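Search this forum
Enter keywords
Filed under: Cask & Cellar > Dispense and Equipment

Zistport Festival: cask deposits and stillage allocation

D_Butkiene (Moderator)
Members are asked to note the revised arrangements for the Zistport festival in April. Each brewery may place up to 12 casks on the main stillage. A deposit will be charged on every cask, to be refunded once the empties have been collected. Collection closes at 11 in the morning after the final session.

Questions should be raised in this thread so that all exhibitors may see the replies.

Darius Butkienė

harketti_cellar
Thank you for the notice. We must record an objection to the collection time. Our dray comes from the Harketti depot and cannot reach the hall before noon. Last year the limit was 15 casks and the doors stayed open until mid-afternoon -- both terms suited the smaller breweries better.

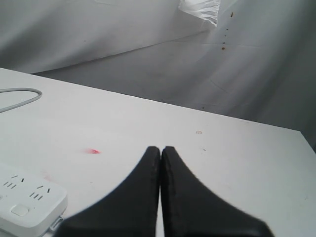

Re: collection of empties

L.Stepanek
I do not share that view. The late closing last year meant that 1,294 pints' worth of returned ullage had to be recorded by two people after the hall staff had left. An earlier finish is reasonable. Breweries unable to attend may ask Lukoševičius to hold their empties at his yard, provided the casks are clearly banded.

Ludmila Štěpánek

skinari_brewing
Could it be confirmed whether painted bands are acceptable? Skinari casks carry a single green band and no lettering. We were asked for stick-on labels last year, and most of them came off in the cellar.

D_Butkiene (Moderator)
Painted bands are acceptable if the colour has been registered with the festival office. The cask limit will stand. I am prepared to put a later collection time to the hall, although I cannot promise that it will be granted.

harketti_cellar
That is noted. We maintain our objection until a reply is received -- kindly post it here.

Thread last updated: April, 11:15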